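Progress report, second period
Prepared for the Tundach fund by Aigars Rimkutė, Dritden workshop
11/21/23

Dear all,

Thank you again for your patience with us over the summer, and for the kind note that came with the second payment. I promised you a proper account of the open day, and I'm happy to say there is plenty to tell.

We opened the doors at the Chong building in the morning and had 85 visitors before we closed, which was a good deal more than we had chairs for. Most were families and people from the neighborhood, along with two school groups and a few folks from local firms who stayed much longer than they had planned to (one of them missed lunch entirely and had to be fed from our biscuit tin). We ran the demonstration in groups of 15, and each group got a short talk, a look at the Tundevov simulator on the big screen, and then as many questions as they could fit in before the next group started shuffling in the hallway.

The simulator is where most of your money has gone this period, so I was glad it got so much attention. The desk-tidying room was the favorite by a long way. It has a two-armed robot at a wooden desk with the sort of clutter any of us might leave behind at the end of the day, a laptop and a phone and a mouse and a blue cloth, and people took to it at once. Children wanted to know why the walls were marble. I told them the program picks the wall finish and the pictures by itself, so that the robot doesn't get too used to one room, and a very serious girl in the front row said her bedroom should work like that.

The cloth caused the most discussion among the grown-ups. Soft things are still hard for us, in the simulator as much as on the bench, and I said so plainly to everyone who asked. Folding is planned for the next period and I would sooner show it to you late than show it badly.

On spending, the open day itself came to $3000, including the screen rental, the printed handouts and the extra insurance. That is within the amount we agreed on. The receipts are in the folder I sent with this report.

There are 5 new room layouts still to finish before March, and I'd like to invite you all to come and see them when they're ready. We would also like to repeat the open day in the spring, with smaller groups and a longer question time, and with the talk cut down a little (mine, I'm afraid, ran over every single time).

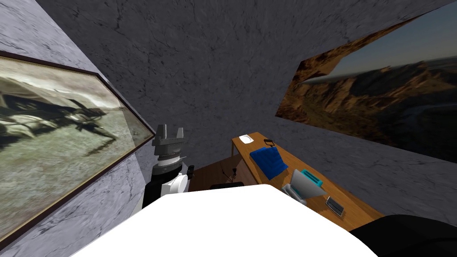 If any of you can make it in March, please let me know which mornings suit you and I'll hold the big room. There is parking behind the building, and the coffee is much better than it was on your last visit!

With warm thanks from all of us,
Aigars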